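Good Practice at the Bench – Gallery
Brernmont Handling Group, Solton site

Welcome, and thank you for stopping by! When Qiuyue Ye first suggested that we put our bench rules on a page of their own, I'm afraid I pictured a long and rather dusty list, the sort of thing that gets taped inside a cupboard door and stays there until the tape gives out. What we ended up with is shorter, and I hope friendlier. It sets out how we like to work with grippers, both the hand-held ones and the ones on arms, and it closes with a picture of the work at hand.

The rules grew out of a visit to our friends at Haltbridge in January, who were kind enough to let us read their own sheet over coffee (very good coffee, I should add). We borrowed a fair amount, left out the parts meant for their big cells, and argued happily over the rest.

Before you start

Look over the fingers and the mount. If a screw has backed out or an insert is turning in its hole, the gripper goes on the repair shelf with a tag, even if the fault seems small and you are in a hurry. Please write what you found on the tag – "loose" doesn't help the next person nearly as much as "loose, left finger, top screw."

Clear the part of the table you mean to use. Things that belong to the task may stay, and so may a box or two at the side if they are always in the same place. Keep cables off the tabletop, and route the ones on the floor where you won't be stepping.

While you work

One person handles the gripper and one person writes the log. We tried it the other way for a while, and the log came out thin.

Keep fingertips out of the gap whenever the jaws can close. This goes for hand-held tools too. Old hands forget it more often than newcomers do, and I include myself.

Stop after 70 minutes, put the tool down and take a proper break. Wrists get tired well before their owners will admit it.

Marks and wiping

Pens, inks and stamps are welcome on the white tables, provided you note in the log which one you used. Marks are entered by color and by rough position, in plain words. If a mark won't come off with a damp cloth, leave it alone and tell the bench lead. Please don't reach for the strong solvent! The Kaczorowski table lost its finish that way, and we were all very fond of that table.

Check the finger faces as well as the table. Ink travels, and a speck on a finger can easily end up on the next part.

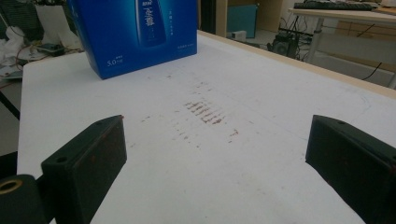
Gripper over the white table, with reddish-brown marks between the fingers and small reddish specks on the fingers too.

A log line for a table like this might read "reddish-brown dashes, middle of table, fainter toward both sides; specks on both fingers." It takes a moment to write, and whoever has the bench next will be grateful for it.

At the end of the day

Wipe the fingers, then the table, and hang the cloth up to dry. Log sheets go in the tray by the door. We keep them for 5 years, and there are nearly 300 in the binder already, so do write neatly.

Comments on the rules are always welcome. Qiuyue keeps the master copy and makes changes twice a year.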